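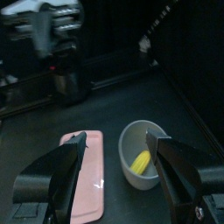 The Mildale open day starts at 10 and by 10:15 they have run out of name badges, so for most of the morning I was Satish Alva, who had the good sense not to turn up. Nobody questioned it. A woman asked me how the move had gone and I told her it had gone fine.

Mildale used to make buttons. Now it is a long brick building with 6 workshops along one side and a café along the other, and once a year in June they open all the doors and let the public wander through, touching things. I went mainly for the café. The café had a line down to the parking lot, so I saw the workshops.

Droteo is the second door in and sells play food. I had been expecting a shop, with baskets, and instead got a dark gray table and one small yellow corn cob standing in a light gray cup, at a slant, like a drink somebody had garnished and forgotten. Next to it lay a pale pink tray with nothing on it. I looked at this for longer than I have looked at some paintings.

Anatole Pruvost, whose name badge was at least his own, explained that the corn is the piece people fight about. Carrots are easy, he said. A carrot is a cone and everyone goes home at five. Corn has rows of kernels, and if the bumps are too shallow it becomes a banana with a skin complaint. He has been through 700 sketches, which he offered to show me. I asked about the tray. The tray is for serving, he said, and the cup is for whatever the child decides, and in his experience the child decides on the cup. I have a niece who keeps toast in a boot, so I let that stand.

He was less forthcoming about prices. I found the list myself, by the door, and understood.

Next along was Tautahi, two looms and a smell of wet sheep. Muthu Nadar let visitors throw the shuttle and was very decent about where it landed. My own contribution to the blanket is almost an inch long and can be picked out from across the room.

Caltell does lamps, and had them all switched off to save money until Sreekumar Mudaliar came back from lunch, so I can't say much about Caltell.

The café line had gone by 2, along with the food. I got the last cheese scone and ate it standing up beside a radiator. Parking is free but fills early, the toilets are up a flight of stairs, and the workshops take cards except for Tautahi, where you'll need cash for the wool.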